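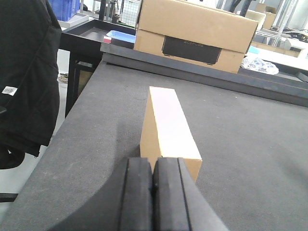 Workshop > Reviews > Small Automation

Renting a Pair of Hands: Heledd Lloyd on Six Months With Konine

5 min read

I'd been emailing Heledd Lloyd since January before we finally got on a call, and the first thing she did was apologize for the tape gun. Someone was closing cartons behind her the whole time we talked, so if you're picturing a calm founder-type chat, add a loud ripping noise every few seconds.

Heledd runs packing at Maddocks, a small shop that ships replacement lamp parts. They send out 300 orders on a good day, nearly all of them in plain cardboard, and a lot of it is the tall skinny stuff that falls over if you breathe near it. She signed up for the Konine service last fall. You pay monthly, they bring an arm and a two-finger gripper with a camera at the wrist, and then they teach it your boxes.

I asked why she didn't just buy one.

"Because I'd have been stuck with it!" she said. "I've bought machines before. We had a label applicator that I hated for four years. With this I figured if it was awful I'd hand it back and be out a couple of months' money."

So was it awful? "The first two weeks, kind of, yeah. It would come at a narrow carton too low, nudge it, and over it went. My guys were taking bets."

The Konine people sorted most of that out over video, she told me, and the cure was pretty dull. They had her put down a felt surface so boxes wouldn't skate around, and they had her record 144 practice picks with the carton in different spots and turned different ways. She did a bunch of these herself after hours with a podcast on. "You guide it in, you close the fingers, you lift, you put it back. It's like teaching a kid to set the table, only the kid never gets bored and you very much do."

I wanted to know about the fingers, as I'd heard grumbling elsewhere that they crush thin cardboard. Heledd went back and forth on this one. The ridged ones that come with the kit grip well, she said, and she's had no trouble with corrugated. Glossy retail cartons are another story – they get marked, and she's had to pull a few. Konine sells a softer set made by a firm called Zerkside, but that's an extra and she was a bit annoyed to find it wasn't in the monthly price. (I would be too.)

We got onto money. She wouldn't give me her whole bill but did say setup was $2,000, and that she'd haggled and gotten nowhere. "They were very nice about saying no."

Then there's speed. A person at her bench is quicker, and she was blunt about it. The arm does 70 cartons an hour on the narrow size, fewer if she mixes sizes, and it stops and asks for help when it isn't sure. At first the asking drove her nuts. Now she likes it, mostly because the alternative she looked at, the Drirnamari kit, would just carry on and drop things. That's her experience from a one-day demo, so take it as that. I haven't tried the Drirnamari myself.

What does the team think? There was a pause here, and more tape. "They were worried, and I don't blame them. I told them what it was for, which is the evening restock that none of us wanted to do. It runs then, and somebody checks on it. Ask me again in a year."

She has a wish list. Better lighting advice up front, for one – bright sun off the top of a pale box confused the camera all through the fall, and she ended up fixing it with a blind from a discount store. She'd also like to add a new box size without booking a call. Konine says that's coming. She's heard that before from other companies, she said, and laughed.

I asked if she'd renew. "I already did, for the small table. I'm not putting one on the big line yet."

She had to go after that, because the courier was at the door and somebody had run out of tape.

Contact us | Copyright Small Automation Reviews | Back to top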